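Search this site Search Go

Gistus 2.4 changes how grasp width is estimated

2021-02-15 - 4 min read

The new release of Gistus, our tool for turning hand-held gripper recordings into training data, went out to all project partners this morning. Most of the changes are small. The one that matters to people writing policies is the width estimator, which Iñaki Pastor has rewritten from the ground up.

Until now Gistus worked out how far the fingers were open by tracking the fingertips in the wrist camera image and fitting a straight line between pixel distance and width. That was fine in the lab at Sheehan, with gray tables and even light. It did much worse in homes. Colored light, dark cloth behind dark fingers and reflections along the finger edges all pulled the estimate away from the true value, and the error went straight into the action labels. A policy trained on those labels would close too early, or keep its fingers open by a few millimeters and drop the object.

The new estimator looks at the whole linkage. The bars and pins move together in a known way, so the opening can be solved from any of the pins that the detector finds with good confidence. If a fingertip is lost against the background, the pins usually still give an answer. When too few points are found, the frame is marked as unknown and left out of training.
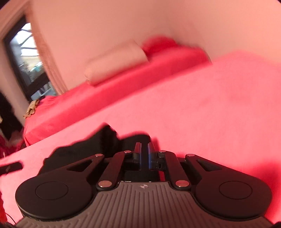
Black fingers held close together, with a crumpled black cloth behind them and pink light on the wall.

Noelia Barrios ran the old and new versions side by side on 109 bedroom recordings from the Skumine set. She chose bedrooms on purpose, as they had the most rejected clips in the last round. With the old version, a little over half passed the width check. With the new one, 95 passed. Most of the remaining failures had motion blur during fast turns, and that is a job for the pose tracker.

There is a cost in speed. The linkage fit takes longer per frame, and on a laptop without a graphics card you will notice it. Cayetano Cordero has added a batch mode that splits long recordings into blocks of 2,000 frames and runs them overnight. Use the --blocks flag to turn it on. It is off by default - we did not want to change the output layout for people who have scripts that depend on it.

Two things to check before you upgrade. Calibration files made before version 2 are no longer read, so run the calibration step again for each gripper you own. Width values are now stored in meters everywhere. The old export used millimeters in one place and meters in another, and at least two partners had written their own fix for it. Please remove those fixes or your widths will be wrong.

Els Van Loon is collecting clips where the new estimator fails. Send her the recording name and the frame range, and she will add them to the regression tests. Work on pose tracking under blur is next, led by Maite Quintana with the group at Stirnine, and a first test build is planned for May.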